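Colarow shared kitchen: progress to the end of January

The tea corner at Tilutcombe is now in use. Of the 50 households signed up, 35 have come at least once. Crockery has all been donated, so the 90 pounds set aside for it will go towards shelving, if Stutance agrees. We still need more large plates and a second washing-up bowl. Opening hours are unchanged. 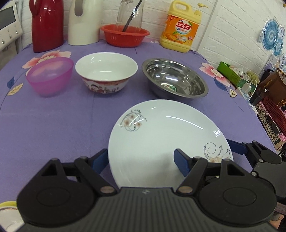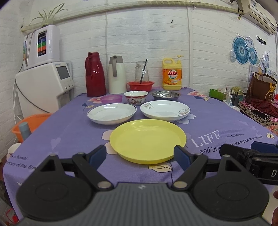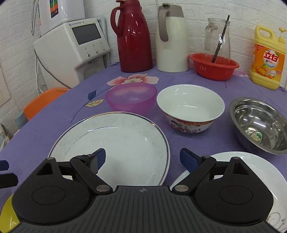

Plates and bowls on the purple tablecloth, Tilutcombe.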